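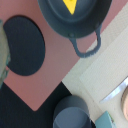 Can a machine clear the table yet? Project report, second draft

Bláthnaid Ó Conaill and Maeve Heffernan
Handed in 22/08/2018

1. What we wanted to find out

Short version: can a robot arm do a boring kitchen chore from start to finish with no help. We picked clearing and resetting a small table. Everybody does it, nobody likes it, and a kid of six can mostly manage. Our original plan had folding laundry too. Dropped in May, too much for two people.

We were not trying to build anything new. We took what the lab has and asked whether it would be any use in an actual home. Also looked at one shop-floor job for comparison (section 5).

2. Setup

Pot with a handle, pink mat, dark oval pad, a cup, a metal utensil, a pale woven placemat on the cream counter. Yellow wedge in the pot so there is something to take out. The camera sits at the wrist and looks down at the work, so the view moves whenever the arm does. More on that below, it caused half our problems.

The software is called Ekness. It was already on the lab machine. We wrote the task lists and did the scoring, we did not write the planner and don't want credit for it.

A run counts as passed only if every item on the list ends up where it should and neither of us touches anything. Maeve wanted half points. We argued. No half points.

3. Results

387 runs logged over the project. The full log is in the appendix folder, sorted by item. We are not giving one overall percentage in this version because we changed the list partway through and the early runs don't compare with the later ones. Should of fixed the list first. Lesson learned.

What we can say by item:

Yellow wedge. Best of the lot. Strong color against the dark pot, straight sides, easy to grip. The trouble starts if it tips flat against the wall of the pot, then the fingers hit the rim on the way in.

Pot. Fine by the handle, bad by the rim. The handle sticks out past the mat in the starting layout, so the arm has to work over two surfaces at once. When it got hold of the handle near the end, the pot swung. When it went in close to the rivets it was steady but slow. Very slow. You could make toast.

Cup. OK when standing on one surface. Worse on the line between the counter and the dark part next to it. We think the planner reads the color change as an edge of the object, but we only have a hunch, didn't get time to test it properly.

Cutlery. Worst by a long way. It's thin, it's shiny and it lies flat on the weave. The depth reading jumps around on bright metal. Most failures were the fingers closing on placemat instead of on the knife or spoon, and then the whole placemat comes along for the ride. Bláthnaid got good at hitting the stop button.

Oval pad. We never asked for it to be moved. It moved anyway, several times. Those runs are marked with a P in the log.

4. The camera problem

With the camera at the wrist, part of the gripper can block the view at the side, and anything big and close up only shows in part. A person just leans back. The arm can also back off for a second look but the planner rarely chose to, it prefered to guess. Forcing a second look before each grasp helped with the pot and did nothing much for the cutlery.

Would a fixed camera overhead be better? Probably for planning. Then you need to mount one in everybody's kitchen, so.

5. Shop floor comparison

We spent a morning at Coughlan, who pack kitchenware. Their machine lifts the same tray to the same spot all day and hardly ever drops one. They keep a target of 100 trays before anyone checks on it. But the trays arrive in the same place at the same angle. Put a placemat under one on a slant and I don't think it would cope, though they wouldn't let us try.

6. So, can it?

Parts of it. One solid object, good color, clear space around it: yes. A whole table with flat shiny things on cloth: not yet, not without somebody standing there.

Still to do: redo the cutlery runs with a matte set, test the cup on a plain surface, fix the figure numbering, ask for the Ekness manual back.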